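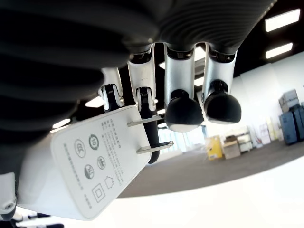

Keeping Hand Tools Free of Rust in an Unheated Workshop

Steel rusts when moisture condenses on it. In an unheated building this happens mostly in the morning, when the air warms faster than the tools do. A cast iron vise or plane body may stay below the dew point for several hours after sunrise, and a thin film of water forms on every bare surface. The damage is done well before anyone opens the door.

Measure first. A cheap hygrometer hung at bench height will do. Bare steel is fairly safe at 40 percent relative humidity. At 85 percent it will show spots within days, sooner if it has been handled. Fingerprints carry salt, and the first rust on a plane sole usually follows the shape of a thumb.

Cleaning

Light surface rust comes off with fine steel wool and a few drops of light machine oil. Rub along the length of the tool. Wipe with a dry cotton rag until the rag stays clean. For heavier rust, soak the part in plain white vinegar overnight, scrub with a stiff nylon brush, rinse, and neutralize in a weak solution of baking soda and water. Dry it at once. Steel fresh out of vinegar will turn orange while you look for a towel.

Do not soak anything with a wooden handle attached, and keep vinegar away from brass and plated parts. Hardened springs should not be left in acid at all.

Coating

Oil works but collects sawdust and can stain wood. Paste wax is cleaner on plane soles, saw plates and table tops. Apply a thin coat, let it haze, and buff. Check that the wax contains no silicone, which interferes with finishes later. Tools going away until spring can have a heavier coat of grease or petroleum jelly, wiped off with mineral spirits before use.

Mingxuan Song wrote in February to say that camellia oil held up better than wax on chisels. It does on edges that are wiped after each use. On tools left alone for the winter it thins out and needs renewing.

Storage

Closed drawers change temperature slowly and limit the exchange of air, so condensation is much reduced. Line them with felt only if the felt is dry and stays dry – damp felt is worse than bare wood. Leather sheaths hold moisture as well, and tanning salts will pit a blade. Store the sheath separately.

Silica gel is useful in a box with a tight lid and useless in one without. Put 3 small bags in an average toolbox. Dry them in a low oven when the indicator beads change color, following the temperature printed on the packet.

Avoid unvented propane or kerosene heaters for drying out the shop. Both put water vapor into the air as they burn.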